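Sorting and Packing Assistant (part-time, fixed term)

Tritholm House Clearance, Wanstead
Hours: 11 a week, over 3 mornings
Start: October

We empty houses for people who can't face doing it themselves. Most of what comes out is furniture, and furniture is easy - it is large, it is obviously a wardrobe, and it goes on the truck. The trouble is the rest. Every house has drawers, and every drawer has a charger for something that was thrown away years ago, a set of keys to no known door, and a manual for an operating system. (We currently have a shelf of Unix books. If you want them, say so in your application. It won't affect the outcome, but we will think warmly of you.)

The small stuff comes back to our unit, where it has to be sorted, labeled, logged and packed before the family decides what to keep. We are looking for one more patient person to do that.

What you'd be doing

Opening boxes that somebody packed in a hurry and finding out what is in them. Sorting small items into plastic baskets. Writing labels that another human being can read. Entering each item in the log, which is a spreadsheet, and which has opinions about date formats. Wrapping the breakables and packing the finished lots for return or donation.

The Bayram lot is waiting for you. It came in as 108 boxes from one three-bedroom house, and the family would like every photograph, letter and electronic gadget kept separate. We said yes to this before we had seen the attic.

What we need from you

Clear handwriting. Your sevens and your ones must be strangers to each other.

A tolerance for dust, and for standing up and crouching down more often than you would choose to.

The ability to not read other people's letters. You will see the first line. Everybody sees the first line. Stop there.

You should be able to lift a box of average weight. You don't need experience, a degree, or a passion for anything. Previous applicants have told us they are passionate about logistics and we didn't know where to look.

What you get

370 a week before tax, paid on Fridays, plus paid training and tea of a decent standard. The unit has heating, and the heating has a dial, and there is an ongoing conversation about the dial.

How to apply

Write to us by the end of September 2025. One page is plenty. Tell us which mornings you can work, and describe the contents of the worst drawer in your home. We don't want a cover letter beyond that. Shortlisted people will be invited in for an hour of sorting, paid, at the usual rate, and can wear whatever they don't mind getting dirty.

Labeling is the part of the job people ask us about most, so a word on how it works. Each item gets its own label, and the basket gets a number as well, so that the two can find each other again if they are parted. Small electronics go in the shallow baskets with the mesh-like rims, one device to a basket until it has been logged. Stick the label flat on the device where it can be read without turning anything over, like the white one on the dark gray gadget in the red basket, and leave the handwritten slip lying on the basket floor where you can see it. Baskets can go on the tiles while you work. Please put them back on the shelf before you leave, as the morning shift has large feet.

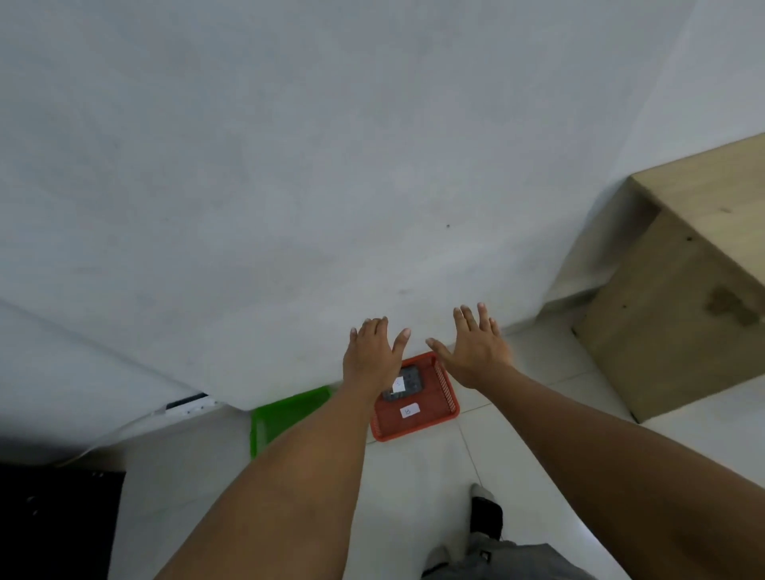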